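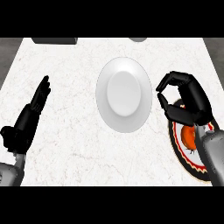 Week 8: Setting a table, and why we bother

Okay, settle in, this is the week I get carried away. Last time we did menus and pricing, and I promised we'd get to the dining room itself. If you missed it, the handout is on the Steltwood course page and you should read it before you start the homework.

I want to start with place settings. Most of you have been taught a rule at some point (forks on the left, knife and spoon on the right, blade facing in) and that rule is fine. It's what I'd use for a plain lunch service. But for a long time people in much of Europe brought their own knife to dinner, and plenty of meals were eaten off a thick slice of stale bread called a trencher. Wooden trenchers came along too, and the flat plate we think of as normal took its time getting to ordinary homes. I love this stuff! Forks were slower still. Italians took to them early, and the English made fun of them for years.

Now the big change, and this one will be on your review sheet. Older formal dinners were served à la française, meaning lots of dishes went on the table together and you ate what you could reach. In the 1800s that gave way to service à la russe, with courses brought out one after another. More courses meant more flatware, and that's where those scary rows of forks come from. You work from the outside in. If you remember one thing from today, make it that.

Spacing. Allow 2 feet per guest, measured from the center of one plate to the center of the next. You can squeeze people a bit at a wedding, but they'll be bumping elbows by the soup. For our practice dinner in the Birkett room we have 20 guests, so please do the math on the long tables before you tell me they'll fit – last July we had chairs in the hallway.

Glasses go above the knife, water glass closest to the plate. Bread plate goes above the forks. Napkins I don't care much about, left of the forks or on the plate, just pick one and stick with it all the way down the table.

Reading: the Praltusside chapter on service styles, up to page 276. Skip the part on folding napkins into swans unless you really want to.

Homework: draw a setting for a four-course meal of your choice, with the menu written next to it. Label everything. Stick figures and wobbly circles are fine with me, I'm grading the layout and I can't draw either. It's due November 8, 2023, before class, in the tray by my door or uploaded to the course page. Bring a ruler next time.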